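Section 4: Listing a matter in the youth list

This section explains how registry staff enter a new matter in the Plalora case management system where the person charged was under 18 at the time of the alleged offence. It applies to the Hedby registry and to the circuit registries which share its list. Matters involving adults are dealt with in Section 3.

Before you begin

You will need:

the charge sheet, signed and dated by the charging officer
the bail notice or remand warrant, if there is one
the name and contact details of a parent, guardian or other responsible adult
your Plalora sign-in and a workstation with the youth list role switched on

If the youth list role is not shown beneath your sign-in name, stop and ask the registry supervisor to grant it. Do not use a colleague's sign-in, even for a single entry.

Caution: A matter opened in the general list by mistake will appear on the public notice screens at the next refresh. The refresh runs at 6 am and again at 1 pm. If you notice the mistake before the refresh, follow steps 4.20 to 4.23 at once.

Creating the record

4.1 From the home screen, choose New Matter, then Youth.

4.2 Enter the date of birth exactly as it appears on the charge sheet. Plalora works out the person's age on the date of the alleged offence and shows it beside the field.

4.3 If the age shown is 18 or over, check the offence date. Where both dates are correct, cancel the entry and start again in the adult list.

4.4 Enter the family name and given names. The system replaces these with initials on every screen and printed form outside the youth list role.

4.5 Enter the responsible adult's details. If none has been identified, select Not Known and enter the name of the agency which has been told.

4.6 Choose Save as Draft. A file number is given at this point and does not change afterwards.

Note: Draft matters are held for 14 days and then removed. A removed draft cannot be recovered and its file number is not used again.

Entering the charges

4.7 Open the Charges tab and choose Add.

4.8 Type the offence code. The table supplied with this release holds 1,246 codes, of which 899 may be used in the youth list. Codes which may not be used are shown in grey.

4.9 If the code on the charge sheet is shown in grey, do not choose the nearest match. Return the sheet to the charging officer with form Y7.

4.10 Copy the particulars from the charge sheet. The field accepts 1,000 characters. Longer particulars should be attached as a scanned page, with the words "see attached" entered in the field.

4.11 Repeat steps 4.7 to 4.10 for each charge, in the order in which they appear on the sheet.

Changing a charge

A charge may be replaced by a less serious one, or withdrawn, at any time before a finding is made. The original entry must remain on the record.

4.12 Open the charge and choose Replace. Do not choose Edit - this overwrites the first entry and leaves no trace on the printed history.

4.13 Enter the new offence code and the date on which the prosecution gave notice.

4.14 Under Source, select Written Notice or Oral Notice in Court. For oral notice, enter the time shown on the court recording.

4.15 Check that the next hearing type is still correct. A matter listed for committal may need to be relisted as a summary hearing once the charge has changed.

4.16 Print the amended list of charges and place it on top of the paper file. The earlier list stays beneath it. 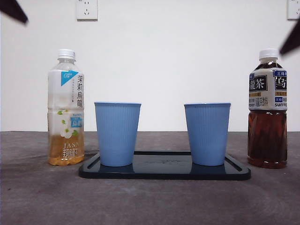 Caution: Replacing a charge does not alter bail. Conditions attached to the first charge continue to show until the court makes a new order and that order has been entered under Section 6.

Publication restrictions

4.17 Every matter in the youth list carries restriction code R1, which prevents the person charged from being named on any public document. It is applied automatically and cannot be taken off by registry staff.

4.18 Where the court makes a further order, for instance to protect a witness or the name of a school, add code R2 and attach a sealed copy of the order.

4.19 Before releasing any document to a member of the public or the press, choose Preview as Public and read each page to the end. Names typed into a free text field are not replaced by initials.

Note: Requests for audio recordings are handled by the Devadiga transcript office and must not be answered at the counter. Give the applicant form T2.

Correcting a matter opened in the wrong list

4.20 Open the matter and choose Hold from Display. A red bar appears across the top of the record.

4.21 Choose Transfer List, then Youth, and confirm with your password.

4.22 Look at the public notice screen in the foyer after the next refresh. If the matter is still displayed, telephone the Grolia support desk on extension 1773 and quote the file number.

4.23 Complete an incident report before the end of the working day, whether or not the matter was displayed.

Circuit sittings

Circuit registries may lose their connection to Plalora during a sitting. In that event, record all orders on the paper bench sheet and enter them as soon as the connection returns, using the time of the order and not the time of entry. Bench sheets are numbered and must be accounted for - spoiled sheets should be marked as such and kept with the rest.

Where a sitting closes before the connection has been restored, the bench sheets are to be carried back to Hedby in the locked file case and signed in at the registry counter. For the entry of orders from bench sheets, see Section 6.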